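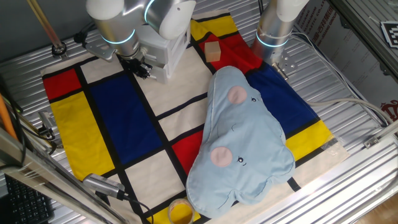
몬드리안풍 무늬 천 위에 놓인 하늘색 봉제 쿠션과 로봇 팔 두 대.

드렐스카 시의회, 경찰 자동 판독 시스템에 제동… 저도 방청석에 있었습니다

2020-08-19

어제 저녁 드렐스카 시의회 본회의에 다녀왔어요. 원래는 한 시간쯤 앉아 있다가 나올 생각이었는데, 결국 끝까지 다 듣고 막차를 겨우 탔습니다. 안건이 안건이다 보니 중간에 일어날 수가 없더라고요.

결론부터 말씀드리면, 시 경찰이 피크게이트(Fikgate)라는 자동 판독 프로그램의 결과만 가지고 시민을 불러 세우거나 출석을 요구하는 일을 금지해 달라는 결의안이 통과됐습니다. 찬성표가 압도적이었고 반대는 딱 2표였어요. 기권은 6표 나왔고요. 표결 직전까지 복도에서 다들 "이거 아슬아슬하겠는데" 하던 분위기였던 걸 생각하면 꽤 싱거운 결과였죠.

피크게이트가 뭐냐 하면, 시내 교차로와 지하철역 입구에 달린 카메라 영상을 받아서 수배자나 실종자와 닮은 얼굴을 골라 주는 프로그램이에요. 지난 6월부터 시범 운영 중인데, 경찰이 의회에 낸 자료를 보면 그동안 경보가 1,864건 울렸답니다. 그중 담당 경찰관이 영상을 다시 들여다보고 나서 움직인 게 535건이에요. 그럼 나머지는요? 바로 이 대목에서 방청석이 술렁였습니다. 제 옆자리 아주머니는 아예 수첩을 꺼내 숫자를 받아 적으시더군요.

결의안을 대표 발의한 옥타비안 부쿠르 의원은 발언 시간을 거의 다 썼습니다. "기계가 가리켰다는 이유만으로 사람을 길에서 세워서는 안 됩니다. 세운 사람이 누구인지, 왜 세웠는지 이름을 걸고 답할 수 있어야 합니다." 목소리가 큰 분은 아닌데 이때만큼은 마이크가 살짝 울릴 정도였어요. 부쿠르 의원은 프로그램 자체를 없애자는 얘기는 아니라고 여러 번 강조했습니다. 실종 아동을 찾을 때처럼 급한 경우에는 쓰되, 마지막 판단은 꼭 사람이 하고 그 기록을 남기자는 거죠.

반대편에서도 할 말은 있었습니다. 반대표를 던진 의원 한 분은 한밤중에 경보가 뜨면 확인할 인력이 어디 있느냐고 따졌어요. 솔직히 저도 이 질문은 좀 궁금했거든요. 경찰 쪽에서 나온 분은 야간 근무조 편성을 검토해 보겠다고만 하고 자리에 앉았습니다. 검토라니, 좀 더 들을 수 있을까 했는데 의장이 바로 다음 순서로 넘어가 버렸어요.

회의가 끝나고 로비에서 위시 두(Yuxi Du) 씨를 잠깐 만났습니다. 디지털 권리 단체 히튼(Hitton)에서 이번 결의안을 위해 서명을 모은 분이에요. 많이 피곤해 보였는데도 말은 아주 빨랐습니다. "오늘 통과된 건 어디까지나 결의안이에요. 조례로 만들어야 경찰이 실제로 따르게 되죠. 그래서 저희는 내일부터 다시 일합니다." 경보를 받고 불려 갔던 시민이 자기 기록을 열람하고 지워 달라고 요구할 권리도 조례에 꼭 넣고 싶다고 했어요. 결의안에는 이 부분이 한 줄로만 들어가 있거든요.

두 씨 말대로 결의안에는 강제력이 없습니다. 시장실이 이걸 받아서 조례 초안을 만들지, 아니면 서랍에 넣어 둘지는 아직 몰라요. 오늘 오전에 시장실에 전화해 봤더니 "내용을 살펴보는 중"이라는 답만 돌아왔습니다. 경찰도 시범 운영을 당장 멈출 계획은 없다고 하고요. 그러니까 지금 이 순간에도 교차로 카메라는 그대로 돌아가고 있는 셈이죠.

다음 일정은 안전위원회 공개 간담회입니다. 날짜는 아직 안 나왔지만 시민 발언 시간이 따로 잡힌다고 하니, 길에서 불려 세워진 경험이 있는 분들은 의회 민원실에 미리 신청해 두시면 됩니다. 저는 이번에도 방청석에 앉아 있을 예정이에요. 날짜가 나오면 이 지면에 바로 올리겠습니다!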